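Prilar Two-Arm Bench Kit: Questions and Answers
By Tapio Saarinen
May

What comes in the kit?

Two arms, two grippers, a base plate, mounting brackets, the controller, power supplies and the Nunero software license. The standard kit doesn't include a table. You can order the aluminum bench frame with it or bolt the base plate to a table you already own, as long as the top doesn't flex when you lean on it.

How much does it cost?

The kit is $1,288 a month on a lease, with a minimum term of 3 months. The bench frame adds a one-time charge of $600. Shipping is quoted separately and depends mostly on whether you take the frame, which goes by freight. If you decide to buy at the end of the lease, half of what you've paid counts toward the price.

Who is it for?

Most of our customers are small labs, teaching departments and companies that want to try out a sorting or packing task before paying for a full cell. It is a bench system for development work. It isn't rated for a production line, and we won't sell it for one.

Can it handle food?

It can handle whole and cut fruit, vegetables and packaged goods for testing. The standard fingertips are not food safe, so anything the arms have touched should be thrown away or composted. Sartori makes a washable fingertip set that fits our grippers, and we can add it to your order.

Soft items take some setup. Start with firm, round things like lemons and mandarins and get those working before you go on to berries. Grip force is set per item in Nunero, on a scale from 1 to 100, and the default is too high for anything ripe.
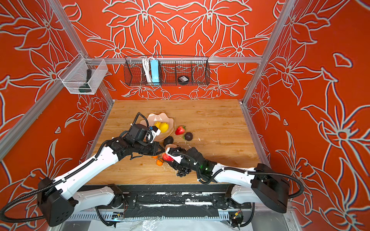

Bowls and plates matter as much as what goes in them. A bowl with a low rim gives the wrist more room to come in from the side, and a heavy one won't slide if a finger catches it. If yours does slide, put a piece of shelf liner under it.

Do both arms work at the same time?

Yes. Each arm can run its own task, or the two can share one. Nunero keeps track of where both arms are and slows them when they get close to each other. You can change the distance at which this starts – we suggest leaving it alone for the first few weeks.

Do I need to know how to program?

Not for basic pick and place. You guide the arm by hand, save the positions and put them in order on the screen. For anything with a camera, someone on your team should be comfortable with Python. The Prarnow add-on covers camera setup and comes with sample projects.

How long does setup take?

Plan on one working day for two people. Mounting the arms is the short part. Calibration takes up most of the afternoon and has to be done again if you move the base plate, even slightly.

How should I route the cables?

Leave slack at every joint and move each arm through its full range by hand before you tie anything down. Check the cables again after the first week.

What about cleaning?

Wipe the arms with a damp cloth and the power off. Don't spray anything at the joints. Tape leaves residue on the base plate, and rubbing alcohol takes most of it off. Scuffs on the plate don't affect how the arms run and aren't covered by the warranty.

What happens if an arm breaks?

During a lease we swap the arm and pay shipping both ways. Keep the original boxes. Damage from liquids is charged at cost.

Can I see it running before I order?

Yes, by video call. Send us a list of the items you want to handle, with sizes and weights, and we'll tell you which ones we can try. Calls start at 10 a.m. or 2 p.m. and last up to an hour.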